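Four days in the public gallery

I took a week of leave in August and spent four days of it on a bench in Courtroom 3 at Gremside, watching a man be tried for stealing from dead people. My sister went to Fiji.

The accused ran a small firm called Ponce Estate Services, which cleared houses after funerals and, according to the Crown, cleared the bank accounts while it was at it. The charge sheet ran to 87 counts. They were all read out. The clerk did it in the voice of somebody calling bus stops, and the man said "not guilty" after each, and by the fifties he had started saying it before she finished.

I went because my neighbour Eliseo Ayala was on the witness list and didn't want to sit in the corridor by himself. His aunt's place was one of the houses. She'd had a term deposit, a caravan and a good piano, and by the time Eliseo got the keys there was a piano stool. He was told he'd be called on the first morning. He was called on the third afternoon and was in the box long enough to confirm his name, his aunt's name, and that he recognised his own signature. Then he was thanked. He'd bought a suit.

The gallery has its own society. There's a retired couple who bring a thermos and rate the barristers. There was a law student asleep. There was a woman who turned up every day with a cushion, and I took her for family until she asked me which one was the defendant.

If you've only seen trials on television, the thing to prepare yourself for is the folders. The prosecutor, Serpil Başaran, had 2,186 pages of bank statements and a calm, pleasant way of asking people to turn to them. "If you could go to tab nine. No, the other tab nine." One whole morning went on whether a transfer to an account in the name of Nakura Holdings was a fee or a loan. The defence said fee. Later the defence said loan. The jury wrote something down at that point, all at once, like a flock turning.

I'd expected to hate him. He looked like a bloke who'd do your tax. He poured water for his solicitor. Then they put up the text messages, where he'd called one of the families "the slow ones", and I found I could manage it after all.

The verdict came back after I'd returned to work, so I missed it, having sat through every minute of tab nine. Guilty on most of it. Eliseo rang me from the footpath and we both said "well" a few times.

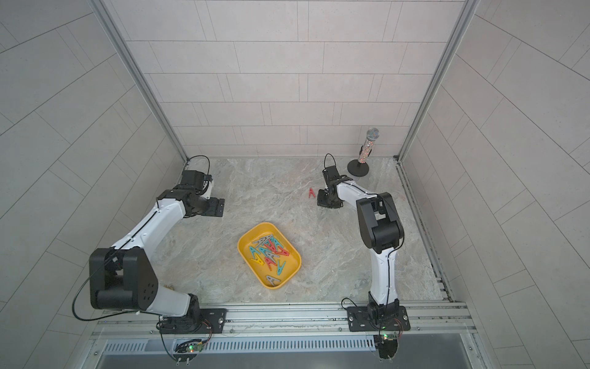
JATIMHOLM, 2023-11-17

Sentencing was this morning, an hour's drive away because Gremside has something wrong with its roof. I went. The thermos couple had got there before me and saved a seat, which I'm choosing to take as a compliment.

The judge read for a long time. She named every one of the dead, first name and surname, and she'd plainly gone to the trouble of learning how to say them. Eliseo's aunt came near the end. He looked at his shoes. They were the ones that went with the suit.

Six years, with parole possible after 4. There's an order to repay the money and no money to repay it with. The caravan has been found, on a block up north, with somebody living in it who'd paid for it fair and square, so that's another court and probably another folder.

Afterwards we had a pie across the road. Eliseo said he'd been hoping for some sort of feeling. I said the parking had been $18, and he agreed that was a feeling.

He still has the stool, if anyone local has a piano.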